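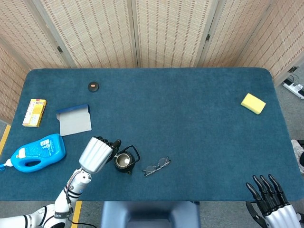
Radek opened by thanking everybody for squeezing in on a September evening, and then we went straight to Narus, which is what most of us had come for. Both arms are mounted and both hands answer to the new controller, so the long summer of waiting on parts is officially behind us. The left hand has been doing its practice beside the little black kettle, and we had a good long talk about whether the kettle is the right thing to learn on. Miloslav likes the arched wire handle because it gives the fingers something to hook. Brisa worries that it is too thin and would sooner start with the yellow sponge, which forgives a clumsy squeeze. We agreed to do the sponge first and the kettle second, and to keep the eyeglasses for much later, when we all feel braver.

**Present:** Radek Michalík (chair), Štefánia Michalík (notes), Miloslav Halás, Brisa Ocampo. Radomír Murín joined at half past seven with poppy seed cake, for which many thanks.

**Last meeting's notes** were read and accepted, with one fix: the spare motor belongs to Radomír and not to the shop.

## Wiring

Miloslav has rerouted the left forearm cable and is much happier with it, though he wants a bit more slack at the elbow before anyone asks for a full reach. He asked, very kindly, that we all stop tightening the strap on that arm when we walk past it. The right arm still needs the same treatment. Radomír offered to help and Miloslav said yes before he had finished the sentence.

## Software

Brisa has moved the grip code over to Neso, the new motion program, and it now keeps a log of every try. There are 343 tries in it so far, and she would love more than 30 in each sitting from here on, with the same object all the way through. She will put a short how-to by the keyboard. Štefánia asked whether the log could be printed in plain words for those of us who don't read code, and Brisa thought it could, given a free weekend.

## Money

We have 2436 in the shared pot. The Castillo order (finger pads and connectors) was approved. The Pureck bench clamps were talked over at some length and put off until next time, as Radek believes he has a pair in his garage and would like to look.

## To do

- Miloslav and Radomír: right arm cable, slack at the left elbow
- Brisa: how-to sheet, sponge runs with Neso
- Radek: Castillo order, garage
- Štefánia: ask about keeping the room an hour later

We wound up at ten past nine, a little over as usual. Radomír took the cake tin home.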